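4.2 Open-Day Demonstration

The Flitard laboratory opens its manipulation hall to the public once a year, in September. Visitors come in groups of up to 30, stay for one session, and are mostly families and students from the Prestdale area. For the last open day we prepared a station at which a visitor types a request in plain language and watches the planner carry it out, first in simulation and then on the arm. The simulation step was added after the previous year, when several groups stood in front of a stopped robot while an operator cleared a planning fault. With the simulated run shown first, a request that fails can be reworded before the arm is enabled.

The station used the Brikmont scene generator with its default object library. Each session began from a new tabletop layout, and the same layout was kept for all requests within that session. Visitors saw the rendered view on a wall display and typed on a keyboard placed at the barrier. The operator could pause a run but was told not to correct the wording of a request. All typed text was logged together with the layout and the planner output. No names or recordings of visitors were kept. 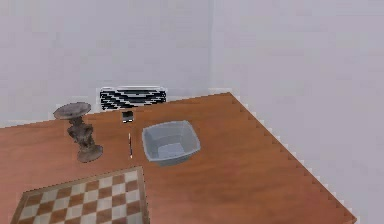
Figure 6. Simulated tabletop layout used at the open-day station.

Requests from visitors differed from those in our development set in two main ways. They were shorter, and they often named an object by its place or its looks instead of by its library label. In the layout of Figure 6, the gray square bowl to the right of the pen-like stick is easy to refer to, and "put the pencil in the bowl" is a request that the Hegazy parser handles without help. The dark pedestal-shaped object at the left is harder. It could be called a candlestick, a stand or a small statue, and none of these words needs to match the label stored with the model. The small black object near the middle poses the same problem, as its shape alone does not settle what it should be called. We therefore scored a request as understood when the planner selected the object the visitor meant, whatever word was used.

Across the open day and the rehearsal sessions before it, the station logged 3,826 requests. Duplicates typed within the same session were removed before scoring. Requests were then labeled by 3 annotators working separately, who saw the layout and the typed text but not the planner output. Where they disagreed on the intended object, the request was marked ambiguous and left out of the main results. It was kept for the analysis of clarification questions in Section 5.

Two limits of this setup should be noted. Visitors could hear the requests made by others in their group and tended to copy wording that had worked. Later requests in a session are for that reason less varied than early ones, and we report the first requests of each session separately. The rendered view was also fixed for the whole session, so a visitor who could not make out an object had no way to look at it from another side.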